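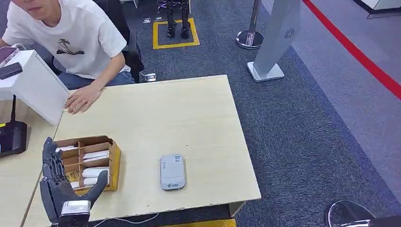 Room 6, front work table and side table, at time of inspection.

CISTUS BUSINESS CENTER, GRULLSTEAD
Workplace Safety Inspection — Shared Office Rooms
January 2019
Room: 6, second floor
Inspection no.: 2284
Inspected by: Imani Esposito
Room contact: Lyle Ruiz-Ortega

Ratings: S = satisfactory, A = action required, N = not applicable

1. Furniture

1.1 Table tops level and stable: S
1.2 Table edges free of chips and splinters: A
Comment: The front edge of the light wooden work table is slightly chipped. Edge to be sanded and sealed. If the damage extends under the top, the table is to be exchanged through Mercado at the next furniture delivery.
1.3 Chairs in working order, armrests secure: S
Comment: Black office chair tested at full height and lowest setting. Casters run freely on the carpet.
1.4 Carpet flat, no lifted seams: S

2. Work surfaces

2.1 Surfaces clear of items not in use: S
Comment: Only the small silver-gray portable Wi-Fi device was lying on the open part of the work table, beyond the compartment tray. Users are reminded that portable devices are to be put away at the end of the day.
2.2 Small items kept in containers: S
Comment: White paper rolls are held in the cells of the cardboard tray. The tray may remain in use. It should stand well back from the table edge.
2.3 Food and drink kept away from equipment: S

3. Electrical and network equipment

3.1 Router on a firm surface, antenna undamaged: S
Comment: Black router on the side table, below the white cabinet. Keep paper and packaging off the housing.
3.2 Nothing stored on top of cabinets: A
Comment: A pink smartphone and a small black device were on top of the white cabinet. Personal phones are to be kept in lockers or bags. The slanted front offers no ledge should an item slide forward.
3.3 Power cords free of cuts and kinks: S
3.4 Portable devices entered in the equipment register: A
Comment: No entry found for the Wi-Fi device. Mr. Ruiz-Ortega will add it and record the code on its label.

4. Exits and emergency equipment

4.1 Door opens fully: S
4.2 Extinguisher in date, seal intact: S
4.3 Evacuation plan posted: A
Comment: The posted plan still shows the former Clusik partition. Replacement sheet requested from Gwendolyn Marchetti.
4.4 Sprinkler heads unobstructed: N

Items 1.2 and 4.3 are to be closed within 13 working days. Items 3.2 and 3.4 are to be closed within 2 working days and confirmed in writing to Emmett Ostrowski, Facilities.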